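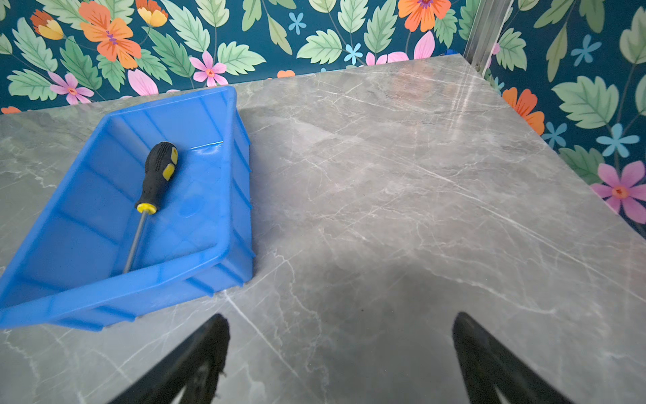 Rules for Robots That Work Near People

By Alžběta Murín

When you play football, there are rules. When you cross a street, there are rules also. Robots have rules too, but a robot cannot read them from a poster on the wall. People must read the rules first, and then they must build the robot and its work place so that the rules are kept.

On this page you will learn who makes these rules, what they say, and how you can use some of them at your school robot club.

What is a standard?

A standard is a long document in which many people have agreed how a thing should be done. Did you ever wonder why a light bulb from one shop fits a lamp from another shop? Somebody wrote down how big the screw part must be, and the factories follow it.

For robots it is similar. There are standards which tell how a robot must stop, how strongly it may push, and what a person must check before the robot starts. The people who write them come from different countries. Some build robots, some work beside robots every day, and some are doctors who know how much pressure hurts a hand. They discuss for a long time, sometimes for years, about one page.

A law is a different thing. A law is made by the government and you must obey it. A standard is often something you choose to follow, but many laws and many customers ask for it, so in practice most robot builders follow it.

Rule one: there must be a way to stop

In a robot work place you will usually find a big red button with yellow behind it. It is called the emergency stop. It is big because a person who is frightened does not look carefully. It must be placed where a person can reach it without leaning over the robot.

After somebody presses the button, the robot must not start again alone. First a person looks at what happened. Then the button is released, and only after this someone gives the start command. These are two separate steps and they are separate on purpose.

In our workshop in Forngate we test the button every morning before the first job. Vlastimil Tichý, who taught me this work, also tested it after lunch. I thought this was too much, but now I do it too.

Rule two: not too fast, not too strong

A robot arm has no feeling of pain, and it does not know that your finger is soft. So the builders must think about your finger for it. When a robot works close to people, its speed is limited. Its force is limited as well.

In our training room the arm may move not faster than 25 centimeters in one second. Try to move your hand along a ruler at this speed. It looks quite slow, doesn't it? But it gives you time to pull your hand away.

The fingers of a gripper need their own check. A gripper is the hand of the robot. Two fingers which close together can pinch, even when the arm itself is standing still. We look for every place where something can be pinched, and we write it in a list.

Rule three: think about what the robot holds

This is the rule that children forget most often, and adults forget it also. A robot can be safe with empty fingers and not safe at all when it holds something.

Take a screwdriver. It has a thick handle, which is good for holding, and a thin metal shaft, which can poke somebody. If a robot should lift a screwdriver from a blue tray, we have to ask some questions before the first try:

Where will the tip point while the arm is moving?
What happens if the screwdriver slips out of the fingers?
Is there a person on the side where it could fall?
Can the robot take it by the handle?

With a sponge, the answers are easy. With a screwdriver we must think longer. With a kitchen knife, we decided at our workshop that we do not do it at all when visitors are present.

To think about dangers before the work begins is called a risk assessment. You write down what could go wrong, how bad it would be, and how often it could happen. Then you change something to make it better, and you write this down too. My first risk assessment had 34 lines. Mamta Pandey read it and gave it back to me with 4 more, and all of them were right.

Rule four: keep the place in order

A robot can be confused by a messy table, and a person can trip over a cable. So there are rules for the place too. Cables lie along the wall. Things which do not belong to the job are put away before the start. Drinks stay on another table.

If you must put your hand where the robot works, you stop the robot first. You do this also when you need only one second. Most small accidents I have heard about began with the words "only one second."

Who checks the rules?

At Zostano, the company where I work, the person who builds a robot cell may not be the only person who checks it. Another person comes with a checklist. Our checklist has 197 points, and Parviz Jafarzadeh goes through all of them with a pencil. Some points are boring, like "Is the label readable?" He reads the label anyway.

When one point is not good, the robot stays off until it is repaired.

Rules for your robot club

Your club robot is probably small, but you can work in the same way as we do. Here are the rules Vendula Polák uses with her group. You may copy them and hang them near your table.

Know where the stop button or the power switch is before you start.
Say "Starting!" loudly, and wait until everybody has answered.
Tie back long hair and take off scarves.
Start with a slow speed and a soft object.
Keep your face away from the arm.
Switch the robot off before you repair something.
If something is strange, stop and tell an adult.

Words to remember

Standard: a document in which people agreed how to do something well.
Emergency stop: the button which stops the robot at once.
Gripper: the part of the robot that holds things.
Risk assessment: thinking and writing about dangers before the work begins.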